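Equipment plan for the new budget year

The equipment request for the handling group is nearly ready, and Wulan Mandagi wants comments by Monday. It covers one more arm, a spare gripper set and a second work table. Pistora and Vurkier have both sent quotes for the arm. Vurkier is cheaper, but delivery is 9 weeks and the service contract is extra.

The grocery item work stays the first priority, so the payload and reach we asked for are based on cans, cups and small boxes.

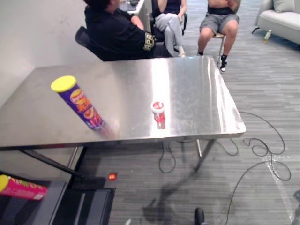 Chip cans and a small cup at the steel table.

The smaller lines took longer to settle. We have put in 2000 dollars for cable covers and floor channels, and about 30 percent of that is fitting. Yoga Majimbun asked for a matte top on the second table – steel is easy to wipe down, but it reflects a lot of light. That option adds three weeks to the order.

Training is a separate line this time. Last year it came out of spare parts, and we ran short in February. If your project needs arm time before summer, send Wulan the number of hours and the items you plan to handle.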